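Home Topics Household Waste Shared Rooms Ask Sign In

Aluminum bottles with screw caps: cans or bottles? And green tape on a wooden table

Waraporn Ratanaporn

I write on behalf of the shared workroom at Edden, which is open to all tenants of the building. We are revising the notice that hangs over the recycling bins and would be grateful for advice on two matters before it is printed.

The first concerns drink containers made in the shape of a bottle but from aluminum, closed with a screw cap. Our bins, supplied by Broltex, are marked CANS, PLASTIC BOTTLES and GLASS. Tenants place the aluminum bottles in all three. Some remove the cap and put it in general trash, while others leave it in place. The current notice says only "rinse and sort," and it was written when the room had a vending machine that sold ordinary pull-tab cans. A good number of the containers we now receive are imported and carry labels in Japanese, which most of our tenants cannot read, so the symbols on the label do not settle the question for them.

The second concerns the tabletops. They are light wood, and tenants frequently mark out or secure their work with translucent green tape. The room rules permit tape for the length of a booking. The rules do not say how it should be taken up, and in December we had one tabletop on which the surface came away with the strip. The cost of refinishing was charged to the general fund, and the tenants' association has asked that this not happen again. 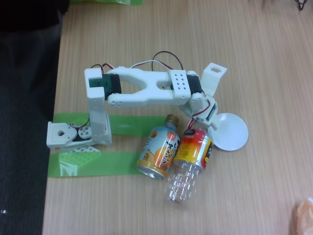 Screw-cap aluminum can with an orange fruit on its label; green tape at the table surface.

The revised notice should be short enough to be read while standing at the bins. We should particularly like to know whether the cap is to be left on, whether a label in another language makes any difference to sorting, and whether there is an accepted way of lifting tape from wood. Our collections are handled by Danko. The written guidance we hold from them makes no mention of aluminum bottles at all.

Prasert Intarasuk

I manage recycling for a building of 400 units in Wendness, also served by Danko, and we put the same question to them last year.

An aluminum bottle is sorted by its material and should go in the bin marked CANS. The shape does not matter, nor does the language of the label. If a tenant is uncertain whether the body is aluminum or steel, a refrigerator magnet will answer the question: aluminum does not attract it. In our building both metals go in the same bin in any case, though I would confirm that yours is collected on the same terms.

With regard to caps, the instruction we received was to empty the container, rinse it, and screw the cap back on. Loose caps are small and tend to fall through the sorting equipment. Other haulers ask for the reverse, and I would therefore advise against copying our notice without a telephone call to your own depot. Please also ask them about crushing. We were told not to flatten the bottles, but I have seen the opposite printed elsewhere.

Our notice now has 2 lines for metal:

CANS AND ALUMINUM BOTTLES — empty, rinse, cap back on.
Any brand, any language.

The second line was added at the request of tenants and has done more good than the first. We also removed the word "bottles" from the plastic bin and replaced it with "plastic drink containers," as people were reading the word and looking no further.

I regret that I have no experience with tape on wood.

edden_3222

For the tape: pull slowly and keep it low, folded back flat along itself, in the direction of the grain. Do not pull straight up. If it has been down a long time, warm it first with a hair dryer on the low setting. Leftover glue comes off with a soft cloth and a little dish soap in warm water, then dry the table at once. Test under the edge of the table first. I would not use nail polish remover on any finished wood.

Tape that is already creased often tears on the way up, so start from the flat end.

It may also be worth limiting how long it can stay down. Our room allows one day — after that the person who booked is asked to take it up and put down fresh. I can't help with the cans, we have a single bin for everything here.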